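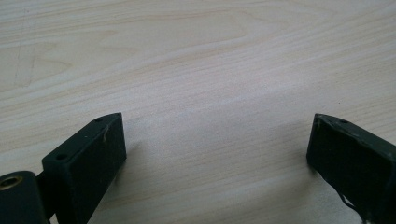

2 min read

We use cookies to remember your sign-in and to measure visits. Accept | Manage settings

Bramwell Residents' Forum: Hall and Facilities
Thread opened by Derek Mapplebeck, May

D_Mapplebeck
Members are invited to comment on the proposed change to hire charges for the Kerneck Room. Under the draft, the evening session would rise to 60 pounds and the hall would no longer be let after 9.30 pm. Income from the room last year was 3,587 pounds. Heating and cleaning took almost all of it.

S.Nambiar
I write on behalf of the chess club. We do not object to a rise in principle. We do object to the closing time, as league matches regularly finish after ten. Could the earlier finish apply only to bookings with amplified music?

kerneck_lane_resident
With respect to Mr Nambiar, the noise complained of last winter came from the car park, and chess players own cars. The closing time should apply to all hirers or be dropped.

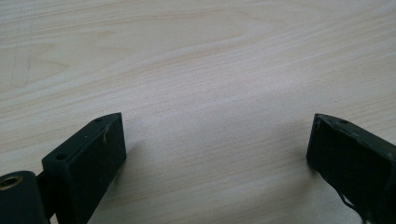
Table surface, pale wood grain.

S.Nambiar
Our members leave quietly and mostly on foot. I should be obliged if the previous poster would give the dates of any complaint concerning the club.

jello_lane_44
May I ask what became of the 500 pounds set aside for the side door? A door that closed properly would settle half of this discussion.

D_Mapplebeck
The sum remains in the reserve. The first quotation received exceeded it by 300 pounds, and a second has been requested. I shall report the figure when it arrives.

kerneck_lane_resident
I have no dates to hand and withdraw the remark as it concerns the chess club. My view on the closing time is unchanged.

S.Nambiar
Noted, with thanks. We would accept 10.30 pm.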